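Operators wanted — cloth folding, handheld grippers, Trurkstead site

Joto is short of people for the Candine folding job, October start.
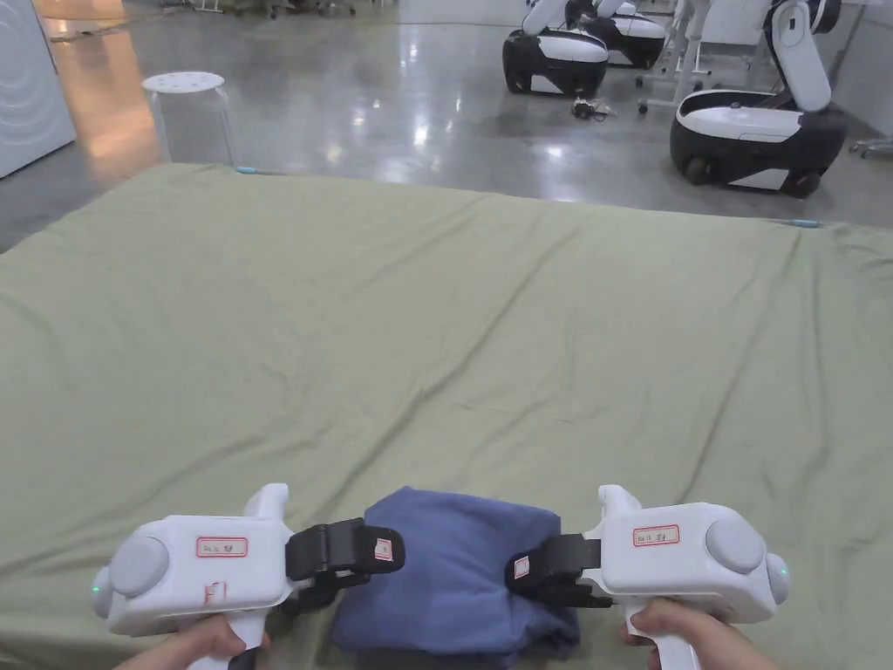 We lost a good chunk of last month's work to a fault and need it done again. Jaw on one pair stopped closing fully, readout still said closed. 109 folds logged as fine, all useless. Then the same pair shut late on an operator's thumb — bruise, no worse, but it went in the accident book and all pairs came off the floor till checked.

So new rules. Jaw check before every session, fingers behind the housing, stop if anything feels slack. Stop means stop, you wont lose pay for it.

What we need:
Steady hands, both of them
Ok standing for long spells, breaks every hour
Will write a fault down properly, not just mention it at lunch
No experience needed, half a day's training

Target is 700 good folds per person over 10 shifts. Shifts start 9 am. Paid weekly, travel paid from Zacharias Road.

Wrist or hand trouble — please tell us first, we may have desk work checking the old logs.

Apply at the Trurkstead front desk or thruogh the form on the Joto jobs page. Places go as people apply.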